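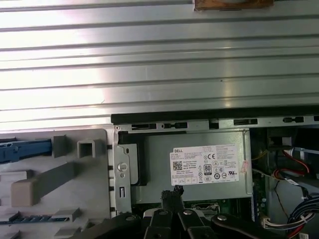

Olthorpe is a table of noise complaints about desktop computers, taken from the repair tickets of one shop, Kendis, and cleaned up by Kirsty Semple. It has 1,057 rows. Each row is one ticket: what the customer said the machine sounded like, and what the technician wrote down as the fault. I have doubts about that second column. A ticket marked "panel buzz" could mean almost any piece of sheet metal, from a ribbed outer panel to a slotted bracket along the top rail of an open chassis, and the technicians rarely said which one. Treat the label as a guess made at a busy bench.

What's in it

olthorpe.csv, one row per ticket
words.txt, the 69 sound words customers used, spelling left alone
dropped.csv, 200 tickets removed before release, with the reason given for each

Columns

ticket: a number, with gaps
said: the customer's words, typed by whoever was at the counter
fault: the technician's label
returned: yes if the same machine came back with the same complaint

How far to trust it

Not very. "Whirring" and "humming" are used for the same fault so often that I would merge them before doing anything else. The "returned" column only knows about people who went back to Kendis. Somebody who gave up and bought a new computer counts as a success here, and I don't see how to fix that.

There are 36 rows where the fault is simply "fan". Kirsty thinks they are case fans. I think they could be anything with blades, so they stay as written.

An older sorting script, Usuler, claimed to guess the fault from the customer's words. I ran it on the May copy of the table and it mostly answered "dust". Dust is the most common label, so the score looked good. Please don't quote that score.

Changes

4th June: fixed swapped columns in dropped.csv. Removed the Escobar subset, which was the same tickets sorted differently.

Corrections are welcome if you can point to the ticket number.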